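Thread on the gravel pad for our new shed, posted in pieces as I get to it. Ground is frozen here so I have time to type.

1/ The shed is a Ketilsson kit, the mid-size one. The instructions say "place on level, well-drained surface" and leave it at that. Our yard in Pomevine has neither. It drops toward the back fence and the low corner stays soggy into June.

2/ I looked at concrete first. The quote was more than the shed cost, and the truck can't get past the side gate anyway. Piers were the second choice. I went with gravel in a timber frame because I can do it alone and fix it later if it moves.

3/ Sod came off in November before the ground got hard. I rented a sod cutter from the Wumgate yard for half a day. Worth the money. I rolled the strips up and used them to patch the bare spot by the driveway, and most of it took.

4/ Digging: 6 inches down on the high side, and hardly anything on the low side. I dug past the roots of the old lilac and cut the ones in the way. The frame is pressure-treated 6x6, pinned with rebar at the corners and every few feet between.

5/ A line level is fine for a rough check, but don't trust it for the frame. Mine told me I was good and the long level said I was off by almost an inch over the long side. I pulled one timber, scraped out some clay, and set it again.
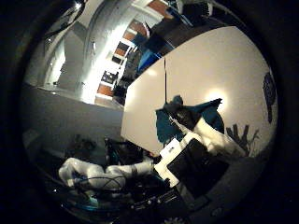 Blue cloth on white.

6/ Fabric goes under the gravel. Get the woven kind meant for driveways. The thin black stuff sold for flower beds tears as soon as you drag a rake over it. Overlap the seams by a foot and run it up the inside of the frame.

7/ Stone: I ordered 3 yards of clean crushed, no fines, from Cloladico. They dumped it at the curb. It took 93 wheelbarrow loads, and I know that because I made chalk marks on the gate post to keep myself going. My back was done for two days.

8/ Rented a plate compactor for the last step. Put the stone down in thin layers and run over each one in both directions. Somebody at the rental counter said clean stone doesn't need it. It still settled enough that I had to add more on the low end.

9/ Drainage so far: we had a long rain on top of old snow last week and the pad had no standing water on it. The lawn next to it did. I'll probably cut a shallow swale along the uphill side in spring and send the water around to the fence.

10/ To the person who asked about a ramp for the mower: yes, planned, not built. The door sill will sit 20 inches from the path, so it shouldn't have to be steep.

11/ Kit goes up when the snow is off. I'll add to this thread then.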